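Die dritte Kammer

Der Schriftsatz ging um 16.40 Uhr ein, zwanzig Minuten vor Ablauf der Frist. Hjørdis Bråten stempelte das Deckblatt, trug das Aktenzeichen 307 in das Register ein und legte die Mappe in das Fach der Berichterstatterin. Der Antrag umfasste vier Punkte. Die Liste Prekent verlangte Einsicht in die Wählerverzeichnisse der Stadt Zurkurport, hilfsweise die Aussetzung der Feststellung des Endergebnisses.

Thitima Kaewsai las zuerst den Hilfsantrag. Sie war seit zwei Jahren an der dritten Kammer und las immer zuerst den Hilfsantrag. Dort stand, was die Partei für erreichbar hielt.

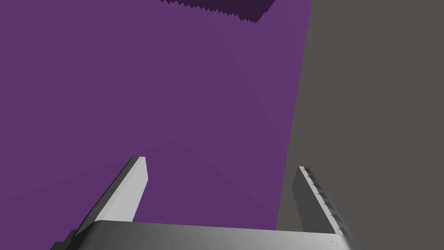 Die Begründung stützte sich auf § 18 der Wahlordnung. Danach war das Verzeichnis bis zum Ende der Auslegungsfrist jedem Wahlberechtigten zugänglich. Die Auslegungsfrist hatte im Mai geendet. Der Antragsteller trug vor, die Stadt habe nach diesem Zeitpunkt 3000 Personen nachgetragen und hierüber kein Protokoll geführt. Als Anlage 2 war eine eidesstattliche Versicherung des Listenführers Nechyporuk beigefügt. Sie war unterschrieben. Ein Ort fehlte.

Kaewsai rief in der Geschäftsstelle an.

»Liegt die Erwiderung der Stadt vor?«

»Noch nicht«, sagte Bråten. »Das Rechtsamt hat telefonisch Fristverlängerung beantragt.«

»Telefonisch geht das nicht.«

»Das habe ich dem Rechtsamt mitgeteilt.«

Die Erwiderung kam um 18.15 Uhr. Sie war vier Seiten lang. Die Stadt bestritt die Nachträge nicht. Es handele sich um die Einwohner des Ortsteils Trustau, der zum Jahresbeginn eingemeindet worden sei. Das Verzeichnis der früheren Gemeinde sei dort gesondert ausgelegt worden, im Vorraum des ehemaligen Amtshauses, werktags von acht bis zwölf Uhr. Eine erneute Auslegung nach der Zusammenführung sehe das Gesetz nicht vor. Die Übernahme sei von zwei Bediensteten gegengezeichnet worden, das Übernahmeblatt liege bei.

Das Übernahmeblatt lag nicht bei.

Kaewsai notierte den Umstand auf dem Votum und schrieb weiter. Für den Erlass einer einstweiligen Anordnung kam es auf das Blatt nicht an. Der Antragsteller hatte während der Auslegung weder in Zurkurport noch in Trustau Einsicht genommen. Er hatte keinen Einspruch eingelegt. Gegen die Feststellung des Ergebnisses stand ihm das Wahlprüfungsverfahren offen, in dem die Verzeichnisse ohnehin beizuziehen waren. Ein Nachteil, der dort nicht mehr behoben werden konnte, war nicht dargetan. 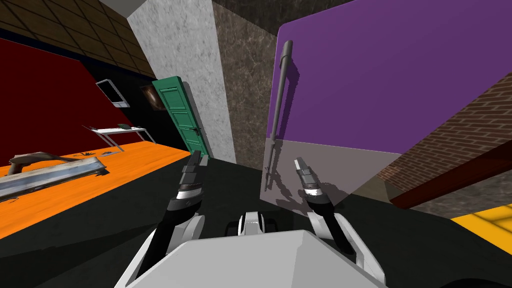
Zwei Roboterarme über einer dunkelgrauen Arbeitsfläche, Computergrafik.

Um 21 Uhr trat die Kammer zusammen. Der Vorsitzende ließ sich das Votum vortragen und stellte eine Frage zur Statthaftigkeit des Hilfsantrags. Der zweite Beisitzer fragte nach der Anlage.

»Sie fehlt«, sagte Kaewsai.

»Fordern wir sie nach?«

»Sie ist nicht entscheidungserheblich.«

Der Vorsitzende sah den Beisitzer an und dann die Uhr. Es wurde abgestimmt. Der Beschluss erging einstimmig: Die Anträge werden abgelehnt, die Kosten trägt der Antragsteller. Die Gründe nahmen drei Absätze ein. Das Übernahmeblatt kam darin nicht vor.

Bråten fertigte die Abschriften aus und übermittelte sie um 22.05 Uhr an die Beteiligten. Das Empfangsbekenntnis des Rechtsamts kam nach einer Minute zurück. Das des Antragstellers stand aus. Sie vermerkte beides und wollte die Akte schließen, als im Posteingang eine weitere Sendung der Stadt angezeigt wurde, ohne Anschreiben, eine einzelne Seite.

Es war das Übernahmeblatt. Es trug eine Unterschrift.

Bråten druckte die Seite aus, versah sie mit Eingangsstempel und Uhrzeit und heftete sie hinter den Beschluss. Dann wählte sie die Nummer von Kaewsai. Im Dienstzimmer über ihr hörte sie das Telefon läuten.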